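Ticket: Solver liefert nach Upgrade unzulässige Dienstpläne, Standort Stultdale
Komponente: Nernwood Planer, Modul Schichtbelegung
Priorität: hoch
Gemeldet von: Elfriede Bauerfeind
Bearbeitung: Henok Mamo
Status: gelöst, Nacharbeiten offen

Fehlerbild

Seit dem Upgrade auf die neue Solver-Version endet der nächtliche Lauf für Stultdale regulär, die beste Lösung hat aber einen Hard Score von -67. Vorher lag er bei 0. Betroffen ist nur Stultdale, der Lauf für Lumton ist unauffällig. Im Log keine Exception, keine Warnung. Abbruch jeweils durch Zeitlimit.

Umgebung

Datensatz Stultdale: 661 Schichten, 308 Mitarbeiter. Zeitlimit 30 Minuten, ein Thread, fester Random Seed. Konstruktionsheuristik First Fit Decreasing, danach Late Acceptance. Konfiguration laut Elfriede Bauerfeind seit Januar unverändert.

Verlauf

08:40 Mamo
Lauf lokal mit dem Datensatz vom Dienstag nachgestellt. Hard Score -67, identisch mit Produktion. Mit der alten Version und denselben Eingabedaten: 0. Eingabedaten damit vorerst als Ursache ausgeschlossen.

09:25 Mamo
Score-Aufschlüsselung ausgegeben. Alle Verletzungen stammen aus einer einzigen Regel, "Ruhezeit zwischen zwei Schichten". Überlappung, Qualifikation und Höchstarbeitszeit sind sauber.

10:10 Lensa Hailu
Bitte prüfen, ob der Solver wirklich schlecht sucht oder ob die Regel falsch zählt. Die Schichten in Stultdale gehen zum Teil über Mitternacht, in Lumton nicht.

10:50 Mamo
Stichprobe aus den gemeldeten Paaren gezogen. Beispiel: Schichtende 06:00, nächster Beginn 22:00 am selben Tag. Das sind 16 Stunden, gefordert sind 11. Die Regel meldet trotzdem eine Verletzung. Der Plan ist an dieser Stelle zulässig, die Bewertung ist falsch.

11:30 Mamo
Score-Assertions auf die strengste Stufe gestellt und den Lauf wiederholt. Keine Abweichung zwischen inkrementeller und vollständiger Berechnung - Score Corruption scheidet aus.

13:15 Ya-wen Chien
Ursache gefunden. Der Importadapter für Okabe wurde mit dem Upgrade mitgezogen. Er übergibt das Schichtende jetzt als Uhrzeit plus Datum des Schichtbeginns. Nach unserer Umrechnung rückt das Ende bei Nachtschichten zweimal um einen Tag vor: einmal im Adapter, einmal in unserer alten Korrektur. Das Ende liegt dann 24 Stunden zu spät. Die Überlappungsregel greift nicht, sie rechnet mit Beginn und Solldauer.

13:40 Mamo
Bestätigt. Alte Korrektur im Testzweig entfernt, Lauf neu gestartet.

14:15 Mamo
Hard Score 0 nach Ende der Konstruktionsheuristik. Soft Score nach Ablauf des Zeitlimits um 2 Punkte besser als mit der alten Version, das liegt im Rahmen der üblichen Streuung.

Lösung

1. Nächtlichen Lauf für Stultdale anhalten, letzten gültigen Plan sperren.
2. Doppelte Datumskorrektur in der Importklasse entfernen und den Patch einspielen.
3. Zwischengespeicherte Schichtdaten löschen und vollständig neu importieren. Ein inkrementeller Import reicht nicht, die falschen Endzeiten bleiben sonst stehen.
4. Lauf manuell starten. In der Score-Aufschlüsselung muss die Ruhezeitregel mit 0 erscheinen.
5. Sperre aufheben, nächtlichen Lauf wieder aktivieren.

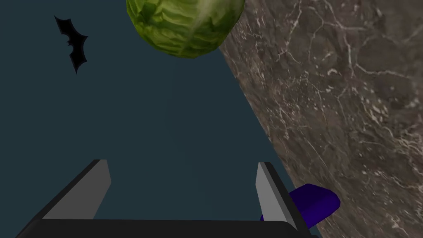

Offene Punkte

- Testfall für Schichten über Mitternacht ergänzen, auch zum Monatswechsel (Mamo)
- Überlappungsregel auf das tatsächliche Schichtende umstellen (Chien)
- Alarm bei negativem Hard Score nach Laufende, bisher wird nur der Exit-Code ausgewertet (Dagim Admasu)
- Prüfen, ob Lumton ab dem nächsten Quartal Nachtschichten plant (Bauerfeind)

16:05 Bauerfeind
Plan für Stultdale geprüft und freigegeben. Ticket bitte erst schließen, wenn der Alarm aktiv ist.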